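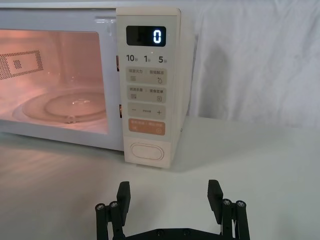
I clean my microwave far more often than I clean my oven, partly because I use it more and mostly because it's so much easier. It took me years to get a proper method, mind you. I used to go at it with a kitchen spray and the green side of a sponge, get cross, and end up with an oven that smelled of fake lemons and still had soup on the ceiling. So this is the way I do it now, all of it with things from the cupboard. Have a good look inside first, with the light on, because that's when you see what you're up against: the glass turntable with its raised bit in the middle, the corners behind it, and that patch of tiny holes in the side wall where the splashes like to settle. Mine's a cream-white one, and pale microwaves show everything on the outside too, so I'll get to the door and the buttons further down.

What you'll need

A microwave-safe bowl or a big glass jug (wide is better than tall)
Water
White vinegar, 100ml of it, or a lemon
A wooden spoon or a wooden skewer
Two soft cloths, one for washing and one for drying
Washing-up liquid
Bicarbonate of soda, only if there's something really stuck
An old soft toothbrush
Oven gloves

I buy my vinegar from Unholm, the hardware shop in Atilwood, where they keep the big bottles on the bottom shelf next to the firelighters. Any plain white vinegar does the job though, and the cheap stuff for chips is fine if it's the clear kind. Brown malt vinegar does work but your kitchen will smell like a seaside car park until bedtime.

Step 1: steam it

Pour 271ml of water into the bowl and add the 100ml of vinegar. Yes, I know 271 is a ridiculous number! It's what my favourite bowl holds with the vinegar in before it starts slopping over when I carry it. I measured it once, wrote it on the lid of the vinegar and I've stuck with it ever since. A normal mugful is perfectly good.

Stand the wooden spoon in the bowl and leave it in there while it heats. Please don't skip this. Water heated in a very smooth bowl can get past boiling without bubbling, then go whoosh when you move it, and the spoon gives the bubbles somewhere to start. Wood only, no metal, and not the spoon with the metal ring round the handle (I have one of those, it lives in a different drawer now).

Set the bowl in the middle of the turntable and run the microwave on full power until the window has steamed up properly. Mine takes six minutes. A more powerful one will be quicker, so keep an eye on it the first time and stop it if the bowl looks like boiling over.

Then leave the door shut. This is the bit I used to get wrong! I'd hear the beep, whip the door open straight away and let all the lovely steam out into the kitchen. Go and put a wash on, or make a phone call. Ten minutes of sitting there does more than any amount of scrubbing, and the bowl has time to calm down as well. Use the oven gloves when you lift it out, even so.

If you're using lemon, cut it in half, squeeze both halves into the water and drop the skins in. It smells much nicer. I think vinegar is a bit better on grease, but Leopoldo Zavala next door swears by lemon and his microwave is always immaculate, so take your pick.

Step 2: take the turntable out

Lift the glass plate straight up. If it feels as if it's catching, it's usually just sitting on the little drive piece in the middle, so give it a gentle wiggle. On most microwaves there's a ring with small wheels underneath, and that comes out too.

Let the glass cool right down before it goes anywhere near water. Hot glass in a cold sink is how I lost my last one, and finding a replacement was a palaver. They're sold by diameter and also by the shape of the fitting underneath, so you can't just guess. I got there in the end with a secondhand one from Vasić, the repair place behind the station, and I carried it home on the bus wrapped in my scarf.

Wash the plate in warm water with washing-up liquid. Mine can go in the dishwasher but check your booklet. The wheels on the ring want a bit of attention with the toothbrush, as crumbs get packed in round the axles and then the whole thing judders. If your plate has started to rumble or stick as it goes round, this is very often the cure.

Step 3: wipe the inside

Dip a cloth in the warm vinegar water (test it with a finger first), wring it out hard and start at the top. The ceiling always gets forgotten! You'll want to crouch down and look up at it. Then do the back, then the sides, and the floor last, so that anything that drips gets picked up at the end.

Keep the cloth damp and no wetter round the vent holes. You don't want water running into them. Wipe across the holes lightly, and if there's something dried on, hold the damp cloth against it for a minute and wipe again. Don't poke at them with a cocktail stick or a pin, tempting as it is.

Somewhere inside, often on the side wall nearest the controls, you may also find a small cover that looks like stiff card. Leave it where it is. It's meant to be there, and it can be wiped very gently with a barely damp cloth, but it's brittle and it doesn't like being soaked. If it's burnt or has a hole in it, stop using the microwave and get a new one fitted.

For a stubborn patch, mix bicarb with just enough water to make a paste, dab it on, have a cup of tea and wipe it off. It leaves a white bloom, so go over it with clean water afterwards, and then probably go over it again. I don't use anything scratchy in there. No wire wool, no scouring powder, and definitely no oven cleaner.

Step 4: the door

Doors get mucky in places you don't see when they're shut. Wipe the inside of the window, then go all the way round the edge where the door meets the body, and round the catches. A build-up of grease there can stop it closing snugly, and a microwave door does need to close snugly. If the door's bent, cracked or loose, cleaning won't help and you shouldn't be running it.

The glass on the outside comes up nicely with a drop of washing-up liquid on a damp cloth, followed by the dry cloth. I've tried newspaper. It left grey smudges on the pale trim and I had to do the whole lot again.

Step 5: the outside and the buttons

Switch it off at the wall for this one, partly so you don't set it going with your elbow (I have). Put your cleaner on the cloth and never straight on to the panel, where it can creep in behind the buttons. A cotton bud is handy for the edges of the buttons and the corners of the display.

Cream and white casings can go a bit yellow near the cooker from the fat in the air. Bicarb paste on a soft cloth, used lightly, will shift a fair amount of it. Try a small spot at the side first in case it dulls the shine. If it's gone yellow from sunlight then I'm afraid it's probably staying that way.

While it's unplugged, slide it forward and dust behind and underneath. You'll want to check what's blocking the outside vents as well. Mine had a tea towel down there that I'd been looking for since February.

Step 6: dry it and put it back together

Dry the inside with the second cloth, including the floor under where the ring goes. Wheels back first, then the plate, and turn the plate gently by hand until you feel it drop on to the fitting. Leave the door open for half an hour to air if it still smells of vinegar. When you plug it back in the clock will need setting, or you can be like me and ignore it.

Getting rid of smells

Burnt popcorn is the worst, followed by fish. Do the steam again with lemon, wipe and dry, then leave a small open dish of bicarb inside overnight with the door closed. Stick a note on the front so nobody cooks the bicarb. Bogumił Malinowski, who I used to share a kitchen with, did coffee grounds in a saucer instead and it worked pretty well, although then it smelled of coffee.

Keeping it nice for longer

Cover your food! A vented plastic lid costs very little and saves most of this bother. I've got a Telleo one that's gone a bit orange from bolognese but still does what it should. A piece of kitchen paper laid over the bowl is fine for short bursts. Beans, porridge and anything with tomato in it are the main culprits in our house, and they behave better on medium power with a stir halfway.

Wipe up spills while they're fresh, once the plate's cool enough to touch. I do the steam every other week, and more often in winter when it's soup every lunchtime.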